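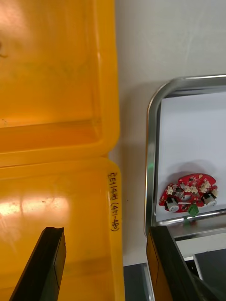 The gripper over the work table, with a yellow box on one side and a red circuit board in a steel tray on the other.

How does a robot pick things up?

Picking up a pencil is easy for you. Your eyes find it, your fingers close and your skin tells you when to stop squeezing. A robot has to be given each of those steps by somebody. At the Surnska Robot Club, children aged 9 to 13 spend the summer working out how.

The fingers

The club's robot arm is called Istari. Its hand is a gripper with two black fingers. They can move apart or come together, and that is all they can do. It has no thumb and it can't wiggle one finger on its own. Try picking up a coin with two rulers and you will soon see why this is hard.

The eye

A small camera sits close to the gripper and moves when the arm moves. It looks down past the fingers, so the club can see what the robot is reaching for. A camera picture is flat, though. The robot has to work out how far away the table is, or the fingers will stop too high or bump into it.

Things on the table

Circuit boards are tricky to hold. The red one in the tray has a wavy, rounded outline, so there are not many straight edges to grip. It has two small silver motors, a green connector at the bottom and lots of tiny parts which must not be squashed. White paper lines the tray, and the red shows up well against it.

Shiny things cause trouble too. Light bounces off metal and smooth plastic and makes bright patches. A computer may mistake a bright patch for an object, or miss the edge of a box because of the glare.

Practice

In July the club made 141 attempts at lifting small parts and putting them down in a new place. Nearly 53 of them went well on the first go. When one went wrong, the team wrote down what happened and changed one thing before trying again. If you change two things at once, you can't tell which one helped.

Try it yourself

You need two rulers, a tray, a sheet of paper and a few small objects. Hold one ruler in each hand and close one eye. Now move each object from the tray to the table. Which shapes are easiest? Does it help to lay paper in the tray?

The club's open day is on Saturday, August 27, 2022. Visitors can have a turn at driving Istari.

Contact Surnska Robot Club | © 2022 | Back to top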